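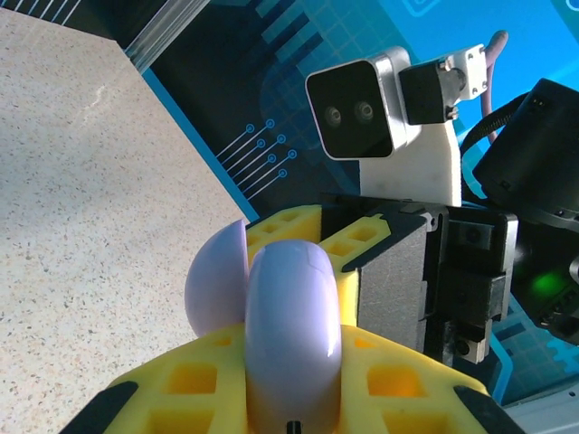
Svitlana Pasichnyk would go the other way and spend the money on the fingers first, leaving the cameras for the winter. She wrote as much on the Clelex thread in June and I've been chewing on it ever since, so I thought I'd bring it over here and see what the rest of you make of it.

My own feeling, after a good many evenings with the yellow lattice fingers, is that they forgive nearly everything. You can come in a bit crooked on something round and smooth and they just fold themselves to it. I did 217 grasps with them and lost 21 – then 300 with the old flat Trnka jaws, and I'd rather not say how many of those went on the floor!

Ruben

We use cookies to remember your settings. Accept | Manage

stijn_dewulf
Lovely to read, Ruben, but I can't quite agree. Soft fingers are kind to the object and unkind to the person writing the controller, because you never really know where the tip is. For handing a part from one arm to the other I want to know. I went back to stiff jaws with a thin foam pad and have been much happier.

Fatima H.
Stijn, is that with the wrist camera or without? I ask because on my Welon arm the open fingers fill so much of the view that I lose the part just when I need it. A second camera on the other arm helped me more than any change of finger.

stijn_dewulf
Without, I'll admit. Just the joint readings.

ruben_v
Well, there we are then, Fatima has us both. I do run a camera on each arm, and I should have said so. Svitlana, if you're reading, would you still put the fingers first?

svitlana_p
I would, yes :) A good view of a dropped part is still a dropped part. But do try the Inico pads at the tips before you decide. I got 196 goes out of my first pair before they began to peel, and the glue was my own fault.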